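Kinel Forum > Two-arm cells > Setup and upkeep

Gripper fingers smear finish on tabletop and lose grip on smooth plastic. What do you clean them with?

posted by villow_bench, September 3, 2023

Hi all! I run a two-arm cell on an aluminum rail, wood table, white brick panels on three sides. The job is sorting headsets and their cables, so it's soft pads, shiny ear cups and a LOT of cord. It ran fine until July and then the right arm started letting go of things halfway through a lift. It closes, it looks good on the wrist camera, and then the part slides out like a bar of soap.

What I've done so far: swapped the left and right fingers (the problem went with the fingers, so I don't blame the motor), re-zeroed the gripper, and wiped everything with a dry cloth. The dry cloth bought me 15 good picks and then it was back to slipping. My table also collects lint and fuzz like crazy, and I have a feeling that ends up on the fingertips. View from the wrist, with the cables laid out:

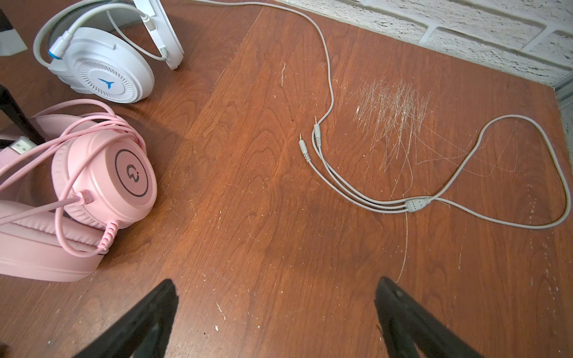
pavari_nights: Are your fingers bare plastic or do they have a rubber skin on them? Makes a big difference to what you can clean them with, so please say before somebody tells you to use solvent.

villow_bench: Rubber skin, the thin stick-on kind. I've never replaced it. The cell has 2769 cycles on it if that helps. Also, should I be closing on the rim of the ear cup or on the headband? I've been going for the rim, coming in low and close to the wood, and I think I might be dragging the tip on the table.

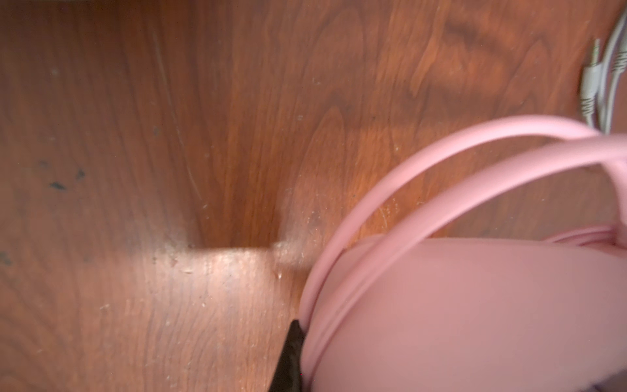 Finger at the edge of the pink ear cup, wrist camera.

hegedus_shop

Had the same thing on ours, so here's what I'd do. Power down the arm first and hang a tag on the switch. Wash the fingers with warm water and a drop of dish soap, rinse, and let them dry all the way. Skip alcohol on the rubber — it's okay once or twice, but the skin goes hard and shiny and then you're worse off than when you started. If it feels slick after washing, peel it and put on new skin. Mine came off in strips and left glue behind, which took me most of a lunch break with a plastic scraper.

Then look at your approach height. If the tip rubs the wood it picks up dust and whatever is left of the finish, and all of that goes straight onto the next ear cup. I raised mine 2 mm and the smears on the table quit. And wipe the table before every run, with a damp cloth and then a dry one. On rim or headband, I'd go for the headband. It's narrow, both fingers get a proper bite, and the cup can swing a little without popping loose.

While you're in there, check the mounting plate bolts on the rail. A base that has crept a bit will put your fingers low on one side and you'll chase it for days. Do that with the arms parked, and keep your tools off the rail when you start back up (ask me how I know!).

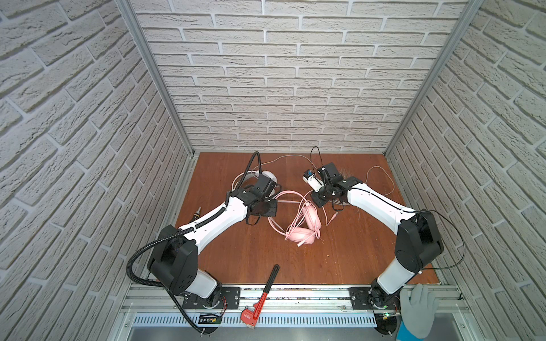 pavari_nights: Seconding the bolts. I'd also look at the cable conduit where it goes around the shoulder joint. If it's pulling tight at full reach the wrist can get tugged a hair, and that feels exactly like a weak grip.

kinel_fan_8

just turn up the grip force lol. worked for me

villow_bench

Tried more force before I posted and it squeezed the part out even faster, but thanks! Washed the fingers tonight and I'm at 8 clean lifts on the headband with no slips. New skin is on order, and I'll do the bolts tomorrow before I touch the approach height, so I only change one thing at a time. Does anyone know if the skin needs to sit overnight before you run on it? The packet doesn't say.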